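Rostura Robotics Club
Home | About | Projects | Minutes | Sponsors | Contact

Minutes of the May meeting

Chair: Irena Szewczyk
Notes: Zdzisław Bednarek
Start: 6:30 p.m.

1. Previous minutes

Approved with one correction. The spare motor controller was lent to the Prolora team, and the April minutes had it going to Pridorer. Zdzisław has fixed the copy on the site.

2. Home cleanup project

Irena reported for the group. The task for this term is picking up household trash and putting it in a bin, using the hand-held grippers in real rooms and training the arm on what gets recorded. The total stands at 1,387 recorded episodes, of which 205 have been thrown out so far. Most of those were thrown out for bad tracking, the rest for starting the recording too late.

Bedroom sessions are the newest part. Members agreed that they are harder than the kitchen ones. There is less floor to stand on, and whoever is recording has to watch the bed and the furniture as well as the bin.

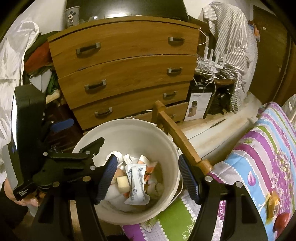 The group then talked about soft wrappers. When a wrapper is pinched at the very tip of the pads it tends to swing, and the model has been copying that swing at the release. Irena asked that everyone grip lower on the item and hold still for a moment over the bin before opening. Two members felt the pause would make the arm slow. It was agreed to record 30 episodes with the pause and compare before changing the instructions for everyone.

Boxes and cartons are going better. The arm placed small cartons reliably in the last test, but it still has trouble when a carton is lying flat on the floor. Irena thinks we have too few examples of that and wants the next sessions to start with flat items.

There was a question about whether the bin should be emptied between episodes. The written procedure does not say. Some people have been emptying it every time and others let it fill up. After discussion it was decided to let it fill and to write down in the log when it gets emptied, so the model sees the bin at different levels.

Action: Zdzisław to add the bin rule to the procedure page.
Action: Irena to set up the comparison batch for the pause.

3. Grippers and equipment

One of the grippers has play in the left linkage again. The fasteners were tightened in April and it came back. Zdzisław will take it apart and check for wear before anyone orders parts. Until then it should be left on the shelf with the red tag.

New pads are needed. The Tomaszewski shop has offered us a discount on the sheet material if we cut it ourselves. Approved - the cutting will be done at the next workshop evening.

Reminder that batteries go back on the charger at the end of a session, and that recordings are to be copied over the same night.
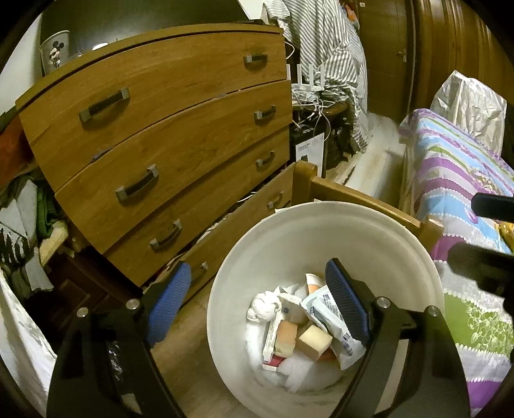 Camera height came up again. With a deep bin, it is easy to stand too far back and lose sight of the bottom, and then the labelers can't tell if the item went in. Members recording with deep bins should step in closer before the release. Zdzisław showed the labeling sheet and pointed out that "unclear" is being used too often. If the item drops from view below the rim and the pads are open, mark it as placed.

Also on labeling: wrappers, tissue and plastic sheet are now three separate categories. Older episodes will stay as they are unless someone has time to go back over them.

4. Spring demo day

The demo will be a live run with the arm on the low cart. The Pridorer team has the table next to ours and has asked to share the power strip, which is fine. We will bring our own bin and a box of clean packaging. No food waste at the demo.

Irena wants a printed page on the project for visitors, one side only. A draft was passed around. Changes asked for: larger type, fewer words about training, and a line on how to join. Two newer members offered to stand at the table in the morning. The afternoon is still open.

Action: Irena to send out the revised page.
Action: everyone to reply about afternoon hours.

5. Money

Dues are paid up except for 2 members, who have been reminded. The entry fee for the fall competition is due before the next meeting and was approved.

6. Other business

The storage cabinet key is missing. Please check your bags.

A member asked if the club could run a short session on reading the training logs. Zdzisław will do it before the next meeting, starting at 5:45 p.m., for anyone who wants to come early.

Meeting closed at 8:10 p.m.

Last updated: May
Back to Minutes | Next | Top of page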